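Collecting demo episodes with two hand-held grippers, start to finish
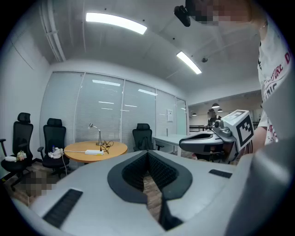 Plurkero docs / Tutorials / Posted December 3, 2018 by the Clistik data team

For anyone recording two-handed examples for the Tunum policy. Assumes the grippers are charged and the recording app is already on the laptop. If not, do the install page first, then come back.

Before you start

Pick a room and stick with it for the whole session. A small meeting room is fine. Lights on, blinds closed — daylight moving across a table over an afternoon gave us a lot of grief in October.

Clear a path so you can get to the table from at least two sides. Chairs can stay, just push them back. Props can sit on the seats till you need them.

Check the marker cube. Printed side clean, flat, no tape over the border. Wiggle it. If it moves at all, tighten the joint and redo calibration. Dont skip this, a loose cube ruins every episode after it and the app won't warn you.

Mapping pass

1. Start a new session in Bucur. Name it room-task-number, lower case.
2. Pick up one gripper, hit record, walk slow. Go once around the table, then once closer in.
3. Tilt up, tilt down, look at the corners. Blank white walls are bad for tracking, so keep furniture in view.
4. Stop. Wait for the map to save. Green means go on, anything else means do it over.

Recording episodes

Both hands now. Jaws open, held over the table, still for a second.

Press record, do the task, go back to the open pose, stop. One task per episode. No talking yourself through it with your hands, no little extra nudges at the end.

Move at normal speed, maybe a touch slower. Fast wrist turns blur the picture and the track drops.

Change something every time — where the object sits, which way it faces, where you stand. If ten in a row look the same you've recorded one example ten times.

Dropped it? Keep going if you can pick it up cleanly. Otherwise stop and tag it "bad", don't delete. We want the bad ones too.

People walking through: try to avoid, but its not a reason to scrap an episode. Faces get blurred at upload.

How many

Our last cloth folding set was 2830 episodes. 274 got thrown out, nearly all for lost tracking. For a first try on a new task, 96 good ones is enough to train something and see where it fails. Then record more of whatever it fails at.

Upload

Plug in, run the sync, leave the laptop lid open. Check the episode count on the server against your own before you wipe the cards. If they don't match, run sync again, it picks up where it stopped.

Error 834 means the two grippers' clocks drifted apart. Restart both and redo the mapping pass.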